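Gollik rule

The Gollik rule is a set of good practices for recording tasks with hand-held grippers in private homes. It takes its name from the Gollik workshop, where the first version was written, and it is used mostly by small teams. The rule is voluntary and has no legal force.

The text has 50 short points. The best known says that a room must be recorded as people live in it — furniture, plants and shoes stay in their usual places. Only papers with names, family photographs and sharp objects are taken away before the work starts. 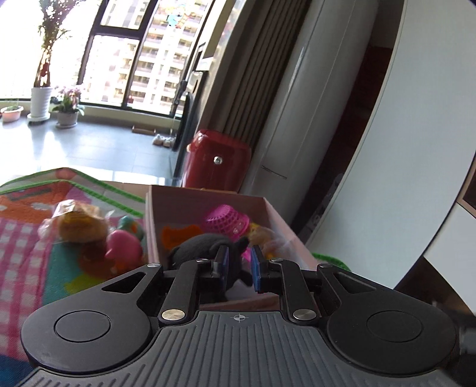
A second group of points concerns the handling of objects. The fingers must be fully open before they come near an object, and soft things should not be pressed more than is needed for lifting. A recording with a dropped object is kept and marked as such.

The Trendier edition added a limit of 199 recordings for one room. Simard, a later edition, raised it to 732 for homes with several users. The Darkon checklist is a shorter text based on the same points — it leaves out the limit completely.

See also: Gripper calibration; Household robot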